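Grisden sim notebook, April 2023

Chess cell, pick failures, and the thing with the Z limit

Picking up from the mess I left on the whiteboard. The short version for anyone who only reads the first paragraph: the Cloltis planner has been sending the gripper to the wrong spot on the chess task, then going down anyway, and on one run it kept going down past the tabletop without anything stopping it. All in simulation, so no harm done to hardware. But the same build was queued to go over to the real arm at Prirkmont, and I've pulled it. Please don't put it back in the queue until the two fixes at the end are in and somebody other than me has looked at them.

OK, long version.

I started the batch before lunch with the usual settings: random board position, random board rotation, a handful of pieces, one pick per run. Came back to 192 runs finished and a success rate so bad I assumed I'd loaded an old checkpoint. I had not. I checked it twice and then asked Kjell to check it too, as I'd had that exact problem in December and blamed the wrong thing for most of an afternoon. Same checkpoint, same hash, all good.

So then I did what I should have done first and sorted the failures by board rotation instead of by piece. Very pretty plot! When the board is square to the table the picks are fine. Turn it a little and they start to miss. Turn it a lot and the gripper is going for places where there isn't a chessboard at all. The miss distance grows with the angle, smoothly, no noise to speak of. A policy that's just bad at its job doesn't fail that neatly, and I was pretty sure by then I was looking at a transform with the wrong sign.

I stepped through one of the failed runs by hand, pausing whenever the planner said it was at pre-grasp. At pre-grasp the fingers ought to be straddling the target piece. The log for this run was perfectly cheerful, by the way. "At target, error under tolerance." Sure it was. It had reached the target it was given, and the target was garbage.
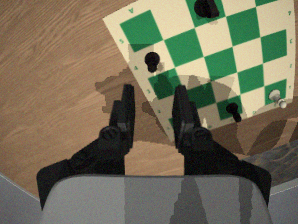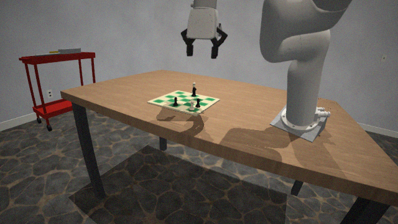
Close view from the gripper, then the room view. Board rotated, fingers open and nothing held in both.

In the close one the space between the fingers has bare wood in it, and the nearest pawns are off past the tips. I grabbed it mostly for the coordinates printed on the border, which are a nice sanity check on which way the board is really turned. I read the left border, compared it with what the planner thought the left border was, and they were mirrored. Board turned one way in the world, turned the other way in the planner's head.

After that it took me ten minutes to find. The pose of the board comes out of the scene file as board-in-table. The planner wants table-in-board for one step and board-in-table for the next, and somewhere in the Backlund merge the inversion got done in both places. Two inversions cancel out, so one of the steps was right and the other wasn't. With zero rotation you only get hit by the translation part, and we correct for translation a second time with the piece detector, so it was hidden. Our regression scenes all have the board at zero rotation. All of them! I wrote most of those scenes, so that one is on me, and I'd like it noted that I'm saying so before Kjell does.

Now the part I like less.

Since I had the stepper open I let the run go on through the descent, just to see what it would log. The grasp height is worked out in the board frame too. With the bad transform the commanded point came out lower than the table surface, and the arm simply went for it. I expected the workspace guard to clip the target or kill the run. Neither. The fingers pushed into the tabletop, the contact solver started fighting back, the joint torques climbed, and the planner sat there re-sending the same target until the run timed out.

I went digging for the guard. It exists, it loads, it prints its friendly message at startup. It's also checking Z against a floor plane in the world frame, and the world origin in this scene is down on the room floor. The table stands on top of that. So our "don't go below the table" limit has been a "don't go below the floor" limit for as long as we've had this room. In the old scene the origin was on the tabletop and the check was right. When we moved over to the furnished room (walls, cart, stone floor, the works) the origin moved and the number in the guard stayed put.

I looked back through the older batches to see how often this had bitten us without anyone noticing. Seven runs with finger contact against the table for longer than I'd call a brush. They were all tagged as plain "missed grasp", so they just went into the pile with the rest. We don't have a tag for "hit the furniture". We should.

Kjell Westerberg came by around then and asked the question I'd been putting off, namely what the real arm would have done with the same command. My best answer: its own controller would have tripped on force and stopped, probably with a bent finger pad to show for it. His answer: "probably" isn't a word he wants anywhere near that arm while people are reaching in to reset chess pieces. Fair. He also pointed out that the force threshold over there got raised to 70 N for the drawer task, and we couldn't find any note saying it was ever put back. I've asked them to look. No reply yet, so treat it as not put back.

What I changed today:

Took out the second inversion in the board pose code and renamed the variables so you can read which frame is which. They were called T and T2. Never again.

Guard now takes its height from the table object in the scene, plus a small margin. If it can't find a table it refuses to start. I tested this by deleting the table, and it did refuse, loudly.

Planner gives up after 2 sends of the same target with no movement. Before this there was no limit at all, only the run timeout.

Added rotated boards to the regression scenes, both directions, including a couple at angles nobody would choose.

Quick rerun on a small set with the fixes in: the misses no longer grow with rotation, and the fingers come down over the pieces at every angle I tried. There are still failures. The ones I watched were ordinary ones, a pawn clipped by a finger on the way in, or two pieces too near each other to get a pad between. Those belong to the grasp people and I'm leaving them alone. The full batch is running overnight and I'll paste the plot in here when it's done.

Not done, and somebody please take one:

A contact tag for table hits, so they stop hiding under "missed grasp". The contact data is already in the log, it only needs reading.

Same guard check for the drawer and the cup scenes. I'd bet lunch the cup scene has the same origin problem, it was copied from the chess one.

Written confirmation from Prirkmont about the force threshold, with the number in it. A thumbs up in the chat doesn't count.

Review of my guard change. Kjell has offered, but he helped me debug it, so I'd prefer a fresh pair of eyes.

The build stays out of the queue for now. If you need the real arm before this is signed off, use the previous one and keep the board square to the table. That's not a fix and the guard in that build is still wrong, so hand on the stop button the whole time, and nobody resets pieces while it's enabled.

Side note for myself: the stepper eats memory if you leave it paused. Close it before going home.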